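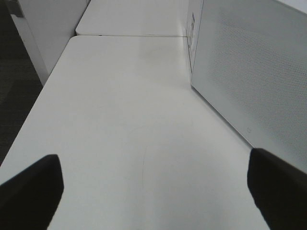

Troels Bach

## 4. Setting up the Skovum tables end to end

Section 3 covered one table by itself. Now two, pushed together to make one long work surface. Same steps for a pair of Skovum tops at Harnov or at the Kuusisto rooms, the parts are identical.

Read the whole section once before lifting anything. It's short.

### 4.1 Before you start

- Two people for the lift. Always.
- Level, soft cloths (at least two), mild dish soap, soft pencil for marking the floor.
- Joining plates and short screws from bag C. Long screws are for the legs, keep them in their own bag.
- Tape measure.

**Caution:** Never drag a table by its top. The leg bolts work loose and you get a wobble that's a pain to track down later.

### 4.2 Placing the first table

1. Put the near table where you want it. This one sets the line for everything else so take your time.
2. Measure from the wall at both ends of the long side. Same number both ends.
3. Level it lengthwise, then across. Turn the feet by hand, a quarter turn at a time.
4. Mark the floor lightly at each foot.
5. Push down on each corner. Rocks? Go back to step 3.

**Note:** Old floors move. Check the level again the next day, especially in December when the heating is on and everything dries out.

### 4.3 Bringing up the second table

1. Check the corners on the second top. Rounded corners can go at the seam or at the open end, either is OK. You'll get a small notch at the side of the seam if they go inward.
2. Lift it, one person per end, and set it down a hand's width from the first.
3. Wipe both meeting edges. A crumb of grit in there will hold the whole seam open.
4. Lift again and close the gap. Don't shove with your hip, it chips the edge.
5. Level the second table to the first, not to the floor.
6. Run a fingertip across the seam in three places. You want to feel the line but no step.

A thin dark line between the tops is normal. It's a joint, it shows. What you don't want is a line that gets wider toward one side. That means the tables are out of square, so loosen, nudge the far end over, check agian.

**Caution:** Fingers out of the seam while the other person is lifting. Say out loud when you're letting go.

### 4.4 Fixing the joint

1. Crawl under. Hold the first joining plate across the seam, near the front edge.
2. Start all the screws by hand before tightening any.
3. Second plate, near the back edge. Same thing.
4. Tighten a bit at a time, going back and forth between plates.
5. Fingertip test again from on top. If a step has shown up, back off the screws and redo the feet.

Short screws only!! A long one comes through the top and there is no fix for that except a new top. Order number for those is 2,609, through Fakilport.

### 4.5 Side panel

The light gray perforated panel stands upright along one long side. Right side in our setup. Left works too, just swap the brackets over.

1. Stand the panel up beside the table with the holes running level. Second person holds it.
2. Hook the brackets on, loose.
3. Slide the panel in until it stands square to the top.
4. Tighten from the bottom up.
5. Give it a gentle push near the top edge. A little spring is fine. Rattling isn't.

**Note:** Light things only on the panel hooks. It is not a shelf and it's not a handhold for getting up off the floor either.

### 4.6 Cleaning and marks

The matte off-white finish shows everything. Faint curved lines, gray smudges, usually somewhere past the middle where arms and boxes get slid around.

1. Dry cloth first.
2. Then damp cloth, one drop of soap, light circles.
3. Wipe with clean water. Dry right away, don't let it sit near the seam.
4. Line still there? Try a clean white eraser, very lightly. Pencil comes off. A scratch won't.
5. If it's a scratch, stop. Rubbing makes a shiny spot and the shiny spot looks worse than the scratch ever did.

Soft smudges may need a second round. Look at the top from a low angle with the light coming across it, you'll miss them from straight above.

**Caution:** No scouring pads, no powder, no solvent. Same goes for the "magic" sponges.

### 4.7 Quick check before use

- [ ] Both tops level, no rocking
- [ ] Seam even from side to side, no step
- [ ] Plates tight, short screws used
- [ ] Panel square, no rattle
- [ ] Floor marks wiped off
- [ ] Top clean and dry

Moving the pair to another room: take the plates off first and carry the tables seperately. They are not made to be lifted as one piece. Put the screws back in bag C and tape the bag to the underside of the near table. Section 5 has the drawers.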